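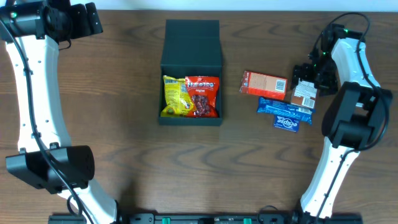 The Clokico two-arm kit from Stornholm has been in use at this address for 20 days, and the following remarks are offered to readers considering a purchase. The trial task is the packing of small confectionery into a box.

Assembly required 3 evenings. The printed guide is clear, although the section on cable routing should be read twice. Technical enquiries were answered promptly by Armelle Hamel of the Stornholm support desk.

The arms are supplied as a pair on a common rail. Crinkled bags demand more patience in setting up than cartons do. A spare gripper costs £260, and I consider that price high. A further report will follow in May.

Contact | © 2019 Brayan Londoño | Back to top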